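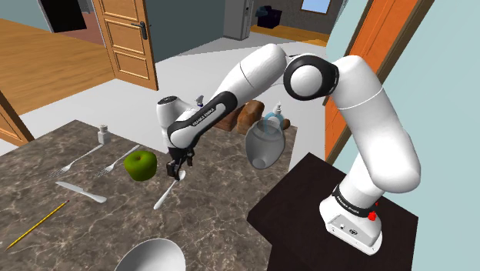

I bought the Drurko acupressure mat in September, after my neighbor Britt-Marie Fjeld let me lie on hers for one evening. I work at a desk and my shoulders are tight nearly every day. I had already tried herbal oils and a heat pillow, and I wanted something I could use at home without making an appointment.

The mat comes rolled up with a small neck pillow and a cotton bag. The booklet says to begin with eight minutes, and I advise you to follow this. The first evening I wore a thin T-shirt and still wanted to get up after three. It stings, then the back becomes warm, and after a while I feel heavy and calm. Now I can stay for a half hour with bare skin.

I use it before bed, usually four evenings in the week. I fall asleep more easily on those evenings. My shoulders are softer the next morning, but by the afternoon the stiffness is mostly back, so I would not call it a cure. 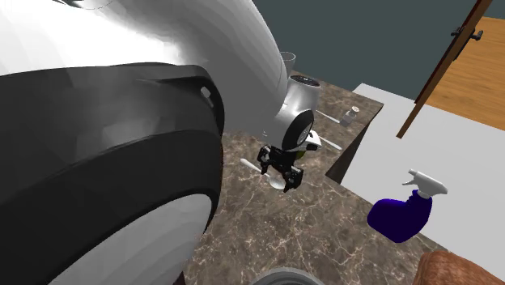
Can you use the mat if you have sensitive skin?
Keep a shirt or a thin sheet between you and the points, and ask your doctor first if you have a skin disease or take blood thinners.

I have also borrowed the Polar mat from a colleague. It is thicker and kinder to the lower back, but the points are set wider apart and it feels sharper to me. The Drurko cover comes off for hand washing – the zipper is stiff, and it takes patience to put the foam back inside. The smell of new foam was strong in the first week. I hung the mat on the balcony and it went away.

The neck pillow is too high for me, and I use a folded towel in its place. I would still buy the mat again, if possible without the pillow.

Ingegerd Rustad, 2023-01-17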